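Platden Allotments & Crafts Board > Mending > Is it worth learning to darn?

moth_widow
Moths have had the elbows of 2 jumpers. A shop in Platden wants 14 quid an elbow, and I paid 12 for one of the jumpers. Can a clumsy person learn to darn, or do I cut them up for dusters?

Bitance
You can learn in an evening. The first one will look like a scab. Wear it anyway, elbows spend most of their lives on tables.

gravy_boat_captain
Dusters. Life is short and wool is scratchy.

Bitance
You said that about the curtains thread as well.

gravy_boat_captain
And were the curtains scratchy? They were.
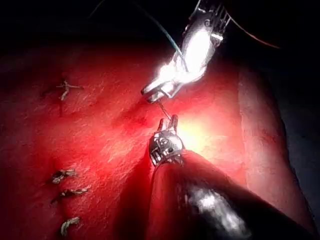

Posted by hemline_hal, Tuesday, 9.40 pm
Member, 1,000 posts

Whatever you do, sort out your needle first. Curved ones are lovely for upholstery, where you can't get a hand round the back, and a nuisance on a sleeve. For knitwear you want a long blunt darner with an eye big enough to thread without swearing. Weave over and under, leave a small loop at each turn, and stop pulling it tight. Everybody pulls it tight.

Remer
Disagree about the blunt. On fine knits I use a sharp and go through the strands. Holds better and you see less of it.

hemline_hal
You see less of it until it's washed, then it puckers like a prune. We've done this one before.

Remer
We have, and my cardigan is still going.

moth_widow
Is there a needle for people who don't want to be in an argument?

Bitance
Felting needle. You just stab it.

gravy_boat_captain
Now I'm interested.

hirose_sock_drawer
Put the jumpers in the freezer for a fortnight before you do anything, well bagged up. I mended a whole sleeve in July and the little beggars ate round the edge of the darn. Left the darn. I took it personally.

moth_widow
Freezer is full of runner beans. Will report back once I've eaten them.

hemline_hal
Start with a sock. If it goes wrong it's inside a shoe.

Remer
And use a sharp.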